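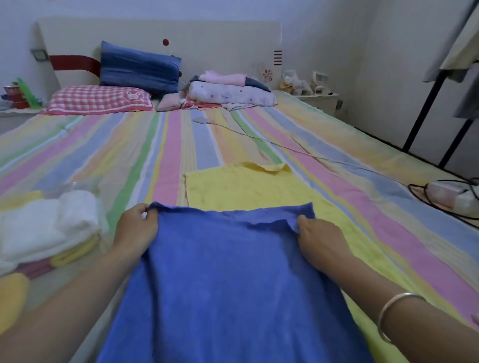
unonside-splits

Split times and finish results for the Unonside road races, cleaned and put into one format.

Contents

The release has two tables. The first, results, holds one row per runner per race. The second, splits, holds one row per runner per timing mat. They join on race_id and bib. Bib numbers are reused from year to year, so never join on bib alone.

Races covered are the Unonside Marathon and the Gristside Half. Both are run in April. The Gristside course was moved to the river road partway through the series, and rows from before the move have course set to "old". Times on the two courses should not be compared without a correction, and none is supplied.

Fields in results

race_id: short code for race and year
bib: integer, as printed
age_group: five-year bands, open at the top
gun_time: seconds from the start signal
chip_time: seconds from the runner's own start mat crossing, blank if missed
status: finished, dnf, dns or dq
course: old or new

Fields in splits

race_id, bib: as in results
mat: 1 to 8 for the marathon, 1 to 4 for the half
elapsed: seconds from the start signal
source: chip, video or hand

Mats are numbered in course order. The last mat is the finish line in both races.

Source of the data

Timing files came from the Hourani system used at the finish and on the course. They were exported as fixed-width text and parsed with the Postus scripts in the tools folder. Results from the earliest races were typed in from printed sheets. Those rows have gun times only and no splits.

Cleaning steps

1. Duplicate reads at one mat were reduced to the first read. The finish mat is treated the same way.

2. Reads out of course order were dropped. A runner with two or more dropped reads is listed in flags.txt.
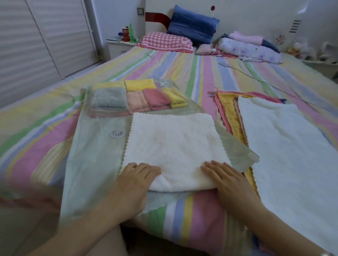

3. Missing splits were left missing. Nothing was filled in from pace.

4. Names, home towns and exact ages were removed before the tables were built. Age groups were taken from age on race day.

5. Wheelchair entries were moved to a separate file with the same fields — the start times differ, and gun_time would be wrong if they were mixed in.

Known problems

Mat 2 of the marathon loses reads when the field is dense. Expect more blanks there for mid-pack runners than for the front or back.

Some runners carried a chip issued to someone else. Where the organizers corrected this, the corrected row is used. Other cases are probably still present.

A dnf status means no finish read and no hand record. It does not prove that the runner stopped.

Use

Free for research and club use with credit to the project. Please do not try to match rows back to named runners.

Last updated Jul 17, 2019. Corrections go in the issue tracker, with race_id and bib in the title.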